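Looking after Medve, part two: pads, bolts and a very long Sunday

7/10/19

I promised a follow-up to my post on getting Medve going, and then I went quiet for weeks, so thank you to everyone who wrote in to ask if I'd given up. I haven't! Medve is the name I gave my gripper (it had to be called something), and it has now been through 698 practice grabs in my notebook, mostly on clothes and bedding, because laundry is what I care about. If a gripper can pick up a shirt by the collar I will forgive it nearly anything.

What I want to go over today is upkeep. The building part gets all the attention, and I understand that, it's the fun part, but a gripper that worked beautifully on Monday can be hopeless by the weekend and you'll spend an entire evening blaming the wrong thing. I did. I blamed the software for two days running, and the trouble was a bolt.

So, bolts first. Each finger sits on a triangular bracket, and the bolts that hold it want checking before every session. I put a finger and thumb on the bracket and try to wiggle it. If there's any play at all I snug the bolts a little at a time, going back and forth between them, and then wiggle again. Please don't lean on the wrench. I did that in August with the first set of brackets from Hellby and cracked one right along the slot, and the replacement took 17 days to come. They were very nice about it, I should say, and sent a spare.

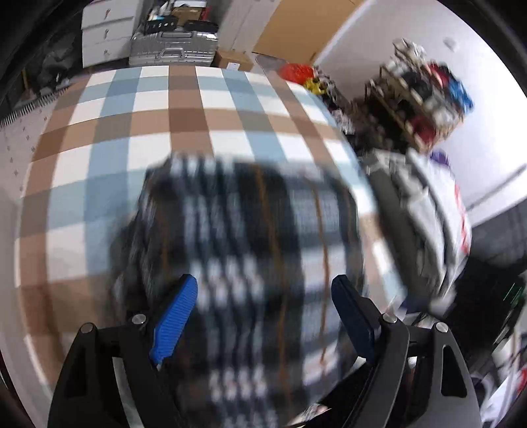 Fabric is harder on the pads than anything else I've tried. Lint works its way into the ridges, and once they fill up the rubber just slides over the cloth. I clean mine with a damp cloth and an old toothbrush, always brushing along the ridges, and then I leave them alone until they're properly dry (have a cup of tea, call your sister). I used rubbing alcohol for a while and the pads went stiff on me, though I've heard from people who swear by it, so take that for what it's worth.

When cleaning stops helping, it's time for new pads. Mine come from Cekent, and I change them in pairs even when only one looks tired. The old one peels off if you start at a corner and go slowly. Scrape off what glue is left, press the new pad on, and close the fingers on a folded dishcloth overnight so everything sets flat. Then close them empty and look from the side. You want the pads to meet along their whole length, and if they touch at the tips first you'll pinch a thread instead of a fold, and up comes one sad loop of your good blanket.

After any of this I do 100 easy grabs before I trust it again, starting with a towel and working up to thinner things. It's dull, I put the radio on. I write down the drops and where in the fold they happened, and I've gotten more use out of that scruffy list than from anything on the screen.

One question from the comments: yes, the Evel brackets do fit, but you'll have to open up the slots a touch with a small file, and go gently. I'll be trying a softer pad next and will write that up once I've worn out a pair.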